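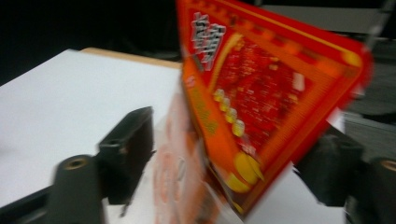 Posted by the Kulwood Snacker
Blogger, night-shift nibbler, reluctant budgeter

So I finally canceled my gym membership at Drornmont. 70 bucks a month, and I'd gone twice since March! My sister thinks I should've switched to the cheaper plan, but I know me.

Instead I've been walking. The loop past Mulligan Park and back takes me most of my lunch break, and I usually hit 3000 steps before I even notice (podcasts help a lot).

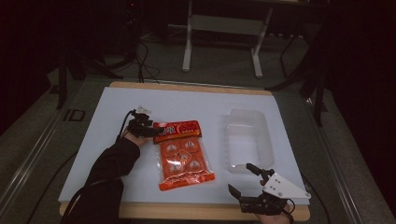
The shoes are the problem. Mine are flat as pancakes, and the pair I want is $168 — ouch. I'm giving it until Monday and then I'll probably cave.

Anyway, a few of you asked what I bring along.

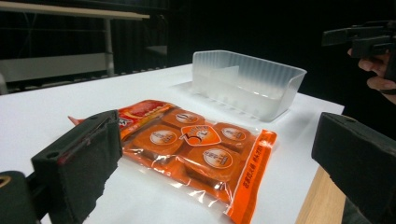
What's in my walking bag

Water, always. A spare pair of socks. My old Nanix earbuds, left one crackling. And 10 dollars for coffee, which I spend every single time.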